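3.2 Residue left by detergent on washable flooring

The second part of the study looked at what stays behind after a floor has been scrubbed and the dirty water taken up. Earlier work by Wang and by Clokley measured soil removal only, so a detergent that cleaned well but left a film scored the same as one that rinsed clean. We treated the two as separate questions and used the same 60 vinyl panels for both.

Each panel was scrubbed with the Trollomier floor machine at its low setting, then vacuumed in a single pass. Panels were left flat until dry to the touch and weighed before any wiping was done.

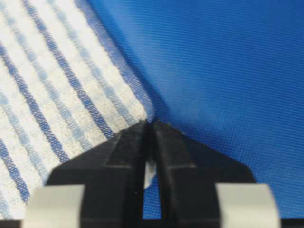 Detergent strength was set at three levels. The lowest followed the label, the middle was double the label rate, and the highest was four times the label rate, which Wilton found to be common among crews mixing by eye. Tap water from a single supply was used in all runs, and a fresh batch was mixed for each group of panels.

Residue was lifted with damp cotton squares and the squares were rinsed in 100 ml of clean water. The rinse water was then tested for conductivity. This method does not tell one ingredient from another - it gives only a total - but it is cheap and can be repeated on site.
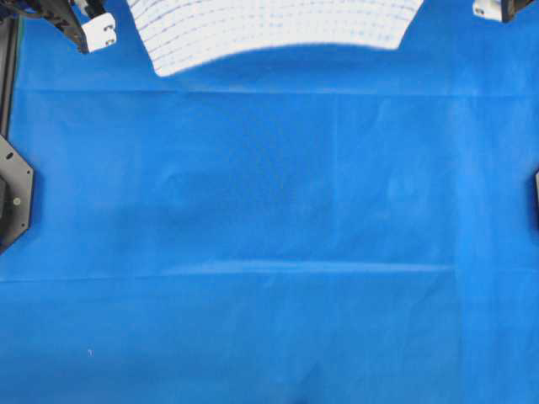 Drying and storage of the wiping cloths turned out to matter more than we had planned for. A cloth that has been folded and put away keeps its creases when it is spread out again, as the long straight ones across the blue cloth in Figure 2 show, and a raised crease meets the floor before the rest of the cloth does. In early runs this gave streaked readings. From May onward all cloths were stored on rollers, and the early runs were left out of the totals.

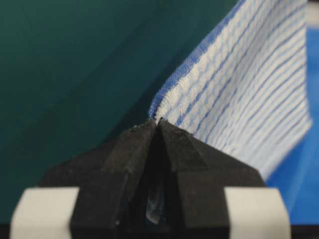
In all, 422 readings were taken, of which 282 came from panels cleaned at the two higher strengths. Residue rose with detergent strength on every type of vinyl. A second vacuum pass with plain water brought the middle group down close to the label-rate group. It did much less for the highest group, where a tacky film could still be felt by hand near the panel edges.
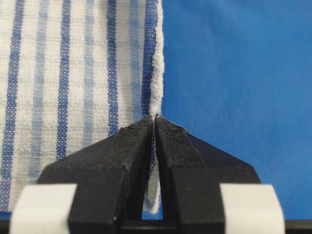
Department of Building Care and Surface Hygiene

Corresponding author: Young-sook Um
Revised 2/15/22

Panel edges were handled separately in the analysis. The vacuum head does not seal well within a few centimeters of an edge, and liquid tends to collect there. Readings from this strip are reported in the second column of Table 3 and were not averaged with those from the center of the panel.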